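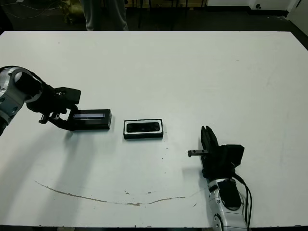

Neue Ordnung an den Packtischen

In der Werkstatt von Brindon in Flaltunby gilt ab sofort eine einfache Regel: Auf den weißen Tischen liegt nur noch, was gerade bearbeitet wird. Schwarze Kästen und kleine Gehäuse kommen flach auf die Platte, parallel zueinander und mit einer deutlichen Lücke dazwischen. Wer zwei Teile direkt aneinanderschiebt, verwechselt sie beim Etikettieren leicht, vor allem bei ähnlich großen dunklen Stücken.

Seren Hopkin hat dafür die Packanweisung 3064 überarbeitet. Sie hängt neben dem Regal und ersetzt die Fassung vom Oktober. Neu ist der Abschnitt zur Tischfläche: Vor jeder Charge wird die Platte trocken abgewischt. Auf der matten weißen Oberfläche sieht man dunkle Krümel sofort, sie geraten aber trotzdem immer wieder mit in die Kartons. Glänzende Flächen an den Teilen bitte nur am Rand anfassen.

Gepackt wird weiterhin zu 40 Stück je Karton. Für die Lieferung an Baidoo sind 1000 Teile vorgesehen, weitere 200 gehen an Meltura. Die Einlagen liegen im unteren Fach, Etiketten gibt es bei Seren. Beschädigte Teile kommen in die graue Kiste am Eingang und werden mit Datum in die Liste eingetragen.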